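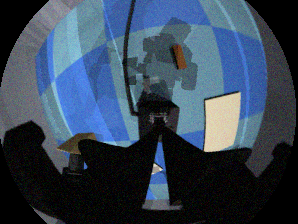 4. Recording simulated examples

Read this section before starting a batch. Golstead's trainer will accept nearly anything you feed it, and a full folder is no proof of a useful one.

4.1 Open the Virnbridge scene and select the wrist view.

4.2 Leave grain and low light switched on. Clean pictures look better in a report, but we have yet to see them help on a real bench.

4.3 Check that the block is in view before you press Record. On a checked cloth, overlapping shadows can be darker than the pattern under them, and the operator may steer by the wrong edge.

4.4 Drive the gripper to the block, close, lift and stop. Keep each example under 400 frames. The recorder drops the rest without a warning.

4.5 Press Keep or Discard. If you hesitated halfway, discard.

4.6 Move the block and the lamp, then repeat until you have 100 kept examples.

Note: The "auto-vary" button is meant to do step 4.6 for you. In version 2 it mostly shifts the lamp. Move the block by hand.

Caution: Do not mix Massawe and Trolex exports in one folder. The file names match, the joint order does not, and the trainer reports no error.

4.7 Run the checker. A pass means the files open – it says nothing about whether the grasps are any good. Play back a handful yourself.

If the checker stops with code 436, see section 7.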